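Landlords in Sornwood should stop painting every rental white between tenants. I have lived in three of them, and each time the first thing I did was try to make the rooms look less like a clinic.

The lease at my current place allows no nails. It charges 68 dollars per hole, so most people on my floor lean things on shelves or go without.
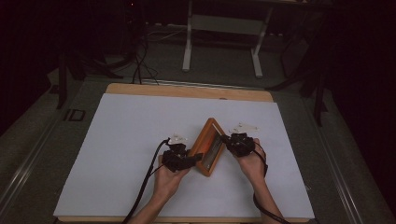 The usual defense is that white is cheap and offends no one. Paint costs the same in tan or green. My building has 52 units, and the owner could let each tenant pick from four colors at no extra expense.
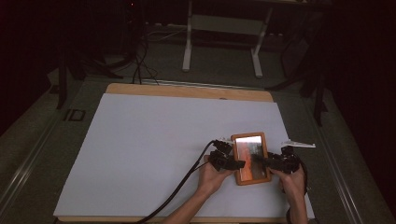 White also shows every scuff, so it has to be redone more often. People say it makes a small room brighter, but light comes from windows and from where you put things. A small mirror in an orange-brown frame can catch a strip of bright white light and do that work against a wall of any color.

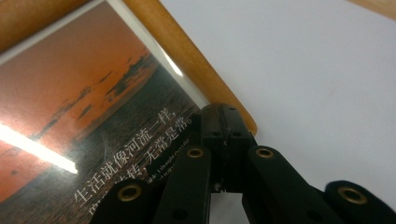 Noman Naqvi wrote in to say that he rents out two apartments and would never offer a choice, as the last green room he listed sat empty until May. I would have taken it.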